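Zadmont Community Help > Libraries and Book Handling > Shelving

Shelving arm and staff hours: what changes in practice?

Posted by Eirini Fragkou, 1 March 2018

I supervise the returns desk at the Drosbridge branch. We are due to get an arm with a two-finger gripper for reshelving. Staff will stay on check-in and repairs. I have to rewrite the duty sheet and would like to know what to move, mainly for worn paperbacks in the Chinese section.

Yaroslav Derkach

We have run one since December. Reshelving by hand went from 9 hours a week to 2, but the freed time was not free. Most of it went to sorting before the arm starts.
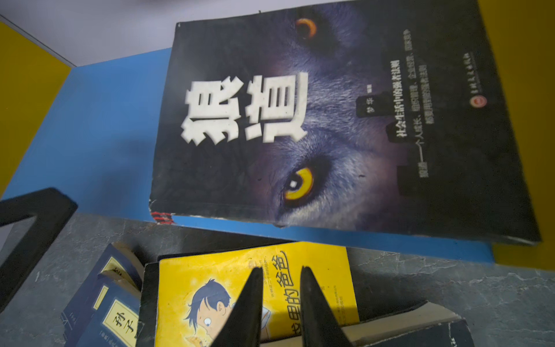
Put condition checks first on the duty sheet. Curled covers and fanned pages should go to a person, who either flattens them or pulls them for repair. Our log for the first trial had 262 picks, with 152 needing no hand correction. The remainder were mostly soft covers. Give one named person per shift the right to pause the arm, and write that name on the sheet.

Also check orientation. A person turns a book the right way up without thinking about it. Our arm does so only if the job file says so.
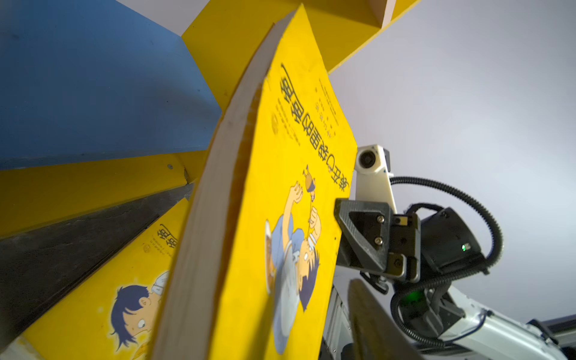
Yellow paperback, cover upside down, with the gripper alongside.

Elif Naz Duman

Agree with Yaroslav on sorting. I would add training time. Two of our pages had only ever shelved, and now they clear faults and keep the log. Their grade did not change until we asked – settle that before the arm is switched on, in writing.

Thick volumes are a separate matter. The weight sits at the spine and the page block can spread when the book is tilted.

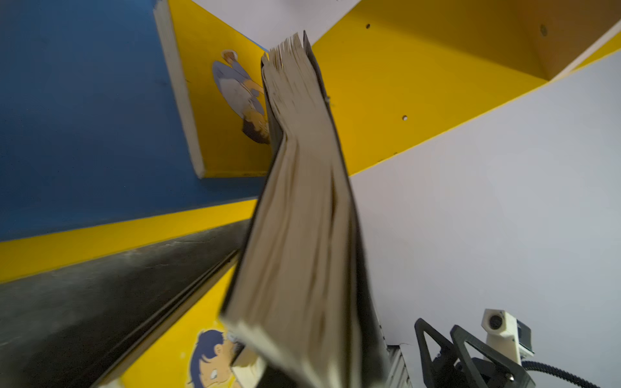

We set a thickness limit and keep everything over it on the manual cart. The limit is taped to the cart and reviewed each month with the people who use it. Stand clear of the bay while the arm is moving, including for a quick straighten.

Illia Zhuravel

Ours is from Fenetti, no complaints. The shelvers got used to it. Ask for the longer cable.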